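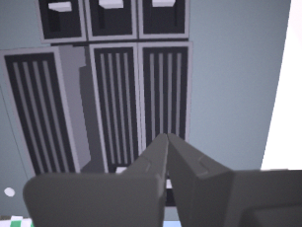 Cleaning out the library, and a new mix

I finished the mix over the weekend and it's up on the usual page. It runs a little longer than the last one and it's slower, mostly house and some broken beat, with two garage tracks near the end. Before I could start on it I had to sort out my music library, which took most of the summer, so this post is mainly about that.

The library had gotten to over 4,000 tracks. A lot of those were things I'd downloaded once for a party, or promos I never opened, or the same song in four versions with slightly different file names. I had three copies of one Brirnico remix, all at different volumes, and I'd played the bad one out at least twice without noticing until I listened back to the recording.

I started with the duplicates. Plivent has a scan that compares the audio and ignores the file names, and it found most of them overnight. It also matched a few things that were not duplicates, like an instrumental and the vocal version of the same track, so I went through its list by hand and didn't let it delete anything. That was the boring part. I did it in the evenings with headphones on, a letter of the alphabet at a time, and stopped when I caught myself skipping.

After that I made a rule that if I couldn't remember a track from its title, I had to play a minute of it from the middle. If I still didn't care, it went into a folder called Attic. I haven't deleted Attic. It's on an old drive in the closet and I've gone back to it once, for a Rundetier B-side with a drum break I wanted for the mix. 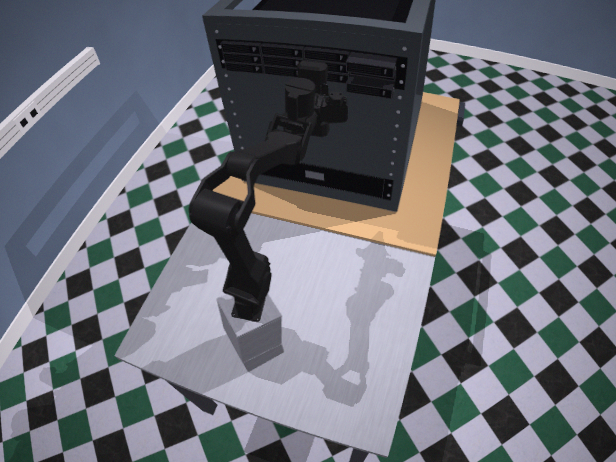

Tiziana Lombardi wrote to me after the last post to say that she tags everything by mood and never by genre, and that I should try it before I did any more sorting. She uses words like "opening" and "lights on" and "last train." I tried it for a week. It works well for her sets, which go on for hours and move slowly, but I kept forgetting what I'd meant by a word. I had a tag called "warm" and another called "round" and by Friday I couldn't have told you the difference.

What I settled on is plainer. Every track gets a number from one to five for energy, and a V if there's a vocal. The comments field gets one line if there's something I need to know, such as a long intro with no drums or a key change halfway through. I tried adding a rating as well and gave up. I rate things high when I've just bought them and low when I'm tired.

Key tagging was the other job. I ran the detection on everything and then checked the ones I play most against the keyboard. It was right most of the time. Where it went wrong, it was usually giving me the relative major for something in a minor key, and those still mix fine, so I left a lot of them. The real misses were older tracks ripped from vinyl where the record had been pressed or played a bit fast, and everything sits in between two keys. I pitched a few of those down until they matched the piano and saved new copies. I know some people won't like that. They sound better next to other records now and I can't hear anything wrong with them.

So that's where it stands. The main library is down to 3,000 and there's a folder of 300 that I'd be happy to play any night. The mix came out of that folder, apart from the B-side.

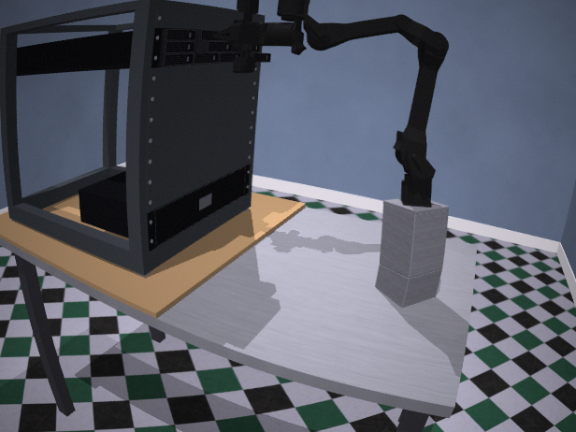
Backups came next, which I'd put off for years. For a long time I had everything on the laptop and one external drive, and the external drive was usually in the same bag as the laptop. Now there's a copy at home on two disks and another at my sister's that I swap when I visit. I also moved the audio gear off the carpet. The interface, the power strip and the little mixer used to sit in a pile behind the desk, and I wanted them in a frame. I like the open kind, with posts and rails and nothing closing in the sides, and a wooden board under it so the feet aren't right on the tabletop. Mine is a lot smaller and I made it out of shelf brackets, but I copied the board. It keeps the metal from buzzing against the desk when the bass is up, and I can slide the whole thing out to get at the cables.

On to the mix itself. I recorded it in one take, on the third try. The first try fell apart at the fourth track, where I had the wrong loop set, and the second was fine but I'd left the gain too high on one channel and you could hear it. I don't edit mixes afterward. If there's a rough blend I leave it in - there's one near the middle, going into the Brirnico, where the hats drift for a few bars before I catch them.

The opening is the Rundetier B-side with nothing over it for almost two minutes. I like a mix that takes its time at the start. Then it's deep house for a while, all in the low energy numbers, and it doesn't get going properly until past the halfway point. The a cappella over the dub is something I'd been trying to make work since April. The vocal is a half step away from everything else in that tempo range, and moving it made her sound like a cartoon. In the end I moved the dub down to meet her, and that was easy.

I played most of the same tracks at Rajput last month, in a different order, to a small room. The garage at the end went over better there than I expected, so I kept it in. The slow part in the first half lost a few people to the bar, and I kept that too.
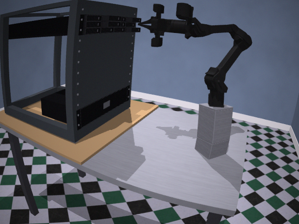 Kálmán Vincze: Good one, I've had it on twice. I think you could lose a couple of minutes from the deep house stretch, but the dub with the vocal is great and I'd like a longer version on its own. Also which pressing is the B-side from? Mine has a much quieter break.

I've answered him by email, but for anyone else who's wondering, it's the repress. The first pressing is quieter all over. I brought the break up a little on top of that with the EQ, so don't expect yours to sound exactly the same. I'm working on the longer edit of the dub. It needs an ending, as right now the vocal just stops and the bass goes around on its own for 60 bars.

Track list is under the player. Two of them have no title that I know of, so if you recognize one, leave a comment.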